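Spent part of March redoing the coffee corner in our office. Small job, more decisions than I expected. Posting what I ended up with in case someone else is stuck with a shelf of loose paper cups.

Background: the Punel office, second floor, one counter by the window, one brewer, one kettle. 18 people on a normal day, more when the Gromero team comes over for meetings.

The cups used to live in their plastic sleeve, lying on its side next to the brewer. The sleeve got torn open at the wrong end every time. Cups rolled off the counter, and whatever landed on the floor went in the trash.

So we got a double cup stand.
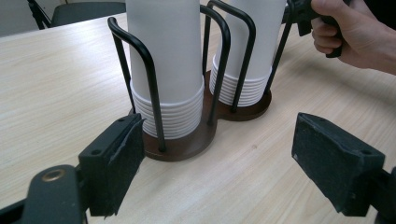
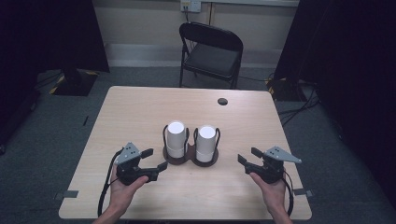
I looked at a lot of cup holders before picking a style. Most of them fall into two groups: the tube kind that screws to a wall and drops a cup from the bottom, and the open kind that just sits on a surface. We rent, so no screws. With the open kind the main thing to check is what holds the stack up. Ours has black wire going up around each stack from a dark brown base, and the cups go in upside down, rims at the bottom. You lift one off the top and that's it. Nothing to push or pull.

Upside down was a point of discussion in the office. Two people wanted them right side up because that's how you drink from them. My argument was dust. We're next to a window that is open most of the afternoon, and an open cup at the top of a stack collects whatever comes in. Upside down won.

The other argument is hands. When cups stand upright, people pick them up by the rim, often with a finger inside. When they're flipped you grab the bottom end. It's a small thing but I notice it now everywhere I go.

Second decision: one size or two. The stand takes two stacks, so the obvious idea was small cups on one side and large on the other. We tried that for a while. The large side was empty by lunch and the small side barely moved. Now it's the same cup on both sides, plain white, and it gets refilled half as often.

If your office really does use two sizes, put the bigger one on the side closest to the brewer. Ours don't.

Refilling. I was putting in as many cups as would fit and the top of the stack leaned. Now I stop earlier. I do 20 a side in the morning and top up after lunch if there's a meeting. A shorter stack is also easier to take one cup from. With a tall one you tend to come away with two or three stuck together.

On stuck cups: if they come out of the sleeve tight, roll the stack between your palms for a few seconds before you load it. Squeezing makes it worse. Some brands are bad for this no matter what you do. We switched to Bangash cups after a bad case of another brand and they separate fine.

Ordering. I worked out that we go through 88 cups on a busy day, counting water and people who take a new cup for every refill. A case lasts us a couple of weeks. I keep one unopened case in the supply closet and order when I open it. Before this I was ordering when we ran out, which meant a day of everybody using the same 7 mugs.

About the mugs – yes, we still have them, and I'd like people to use them more. They're on the shelf over the kettle. Since the counter got cleared up, more of them are getting used, probably because you can see them now. The paper cups are mainly for visitors and for the walk to the train.

Where to put the stand. First try was right beside the kettle. Bad idea, the steam went straight into the cups and the lower ones went soft at the rim. Moved it to the other end, past the sugar, and it's been fine. Leave a hand's width of space on every side so people can get at both stacks without knocking the other one.

Keep it away from the sink too. Paper cups and a wet counter don't go together. I wipe under the base at the end of the day and let the counter dry before putting it back.

Cleaning the stand itself is simple. Take the cups out, wipe the wire from top to bottom with a damp cloth, then the base. Coffee dust ends up where the wire meets the base, so an old toothbrush is handy there. I do it when a stack runs out instead of on a schedule.

Lids are still unsolved. They're in a bread basket right now and they slide all over each other. Clikarska has a lid rack that looks like it would fit our counter, but it's deeper than I want and would push the stand back toward the kettle. Still looking.

Stirrers are in a jar. The jar is fine.

Next up is the tea drawer – five open boxes of the same peppermint. I'll post that one when it's sorted.

If you have a lid holder that fits a narrow counter and doesn't need to be screwed to anything, reply with the name. Measurements too if you have them, my counter is shallow.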